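In Defence of the Bare Table

Opinion
Shanthi Jayawardena
07/05/2021

Members of the Fendthorpe Dining and Common Rooms Association have been asked to comment on the proposal to replace the plain tables in the upstairs tea room with a self-serve counter. I have read the paper prepared by Reijo Suominen with care. It is a fair document and its costings are sound. I nevertheless wish to put the case for keeping the tables, and in particular for keeping them bare.

The paper treats a table as a surface on which food is placed after it has been prepared elsewhere. Under the new arrangement, slices would be portioned in the kitchen, wrapped and set out under a cover. The user would take one, pay and leave. I accept that this is tidy. My objection is that it removes the one small task that has always belonged to the person eating, namely the cutting.

A modest tea requires very little. It calls for something savoury, something plain, a hot drink in a mug of decent size and a knife suited to the work. Most people can manage these at a table with nothing else on it. They can see what they are doing, the mug has room to stand clear of the blade, and crumbs are easily found and wiped away.
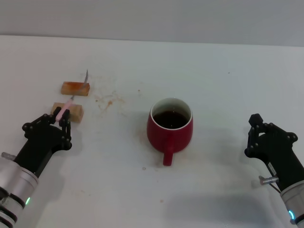 A red mug and a small pink-handled knife on a plain white tabletop.

The matter of colour deserves more attention than the paper gives it. White tabletops are described there as institutional and difficult to maintain. They are certainly unforgiving. A drop of sauce or a ring of tea shows at once, and in a shared room that is a considerable advantage. The patterned laminate proposed by Niskanen would conceal marks until the cleaning round, and I do not regard concealment as a standard of hygiene.

The same reasoning applies to small utensils. A knife with a bright handle is readily seen among plates and does not disappear into the scrap bin with the napkins. Raili Seppälä, who kept the utensil register until last August, recorded steady losses of the black-handled knives and very few of the coloured ones. The replacement budget of $900 would go further if the purchasing officer took note of this.

Objections on grounds of safety have been raised by Kibet Ogola and should be answered. He is right that a knife ought not to be left lying among the cups. The remedy is a short blade, a clear surface and a sensible habit of moving the mug to one side before cutting begins. A crowded counter, with trays passing along it and people reaching across one another, seems to me the less favourable place for any of these.

There is also the question of pace. The association recorded 2,011 visits to the tea room in the past year. The proposed counter would serve 50 people in a lunch period, and I do not doubt the figure. I would ask only whether members came upstairs in order to be served quickly. The ground floor kiosk already meets that need, and meets it well.

I recommend that the tables be retained, that their tops be refinished in the present white, and that two of them be moved nearer to the window. Written comments may be left with Sirkka Toivonen at the Skakley Street office.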